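Keeping White Tabletops White

Posted November 24, 2018

I've had a white table in every place I've lived, and I will probably buy another one when this one gives up. They show everything! Tea rings, pencil, the gray smudges from the bottom of the fruit bowl, that orange haze you get after a night of curry. So these are the things I do, most of them learned the messy way.

Start with plain dish soap and warm water, always. A small squirt in a bowl, soft cloth, wring it out well, then go over it again with clean water (skip that second pass and the soap film grabs every crumb by dinner). Dry it with an old T-shirt.

For tea and coffee rings I make a paste of baking soda and water, thick like frosting. Dab it on, leave it for 9 minutes while you do the dishes, and wipe it off gently. No scrubbing, it can dull a shiny top. Keep it well away from marble and anything waxed.

Ballpoint ink comes up with rubbing alcohol on a cotton ball. Try it underneath first, I mean it. I took a cloudy patch out of my old Brorau table that way and had to keep a plant on it for years.

Turmeric is the stubborn one. Wash it, then push the table near a sunny window and let daylight work on the yellow. Mine faded over a week in November, and that's not even good sun.

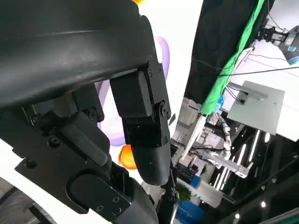 One reader wrote in to say that toothpaste beats baking soda on tea rings, as long as it's the plain white kind and never the gel. I've tried it on mugs and liked it, so I'll give it a go on the next ring I find.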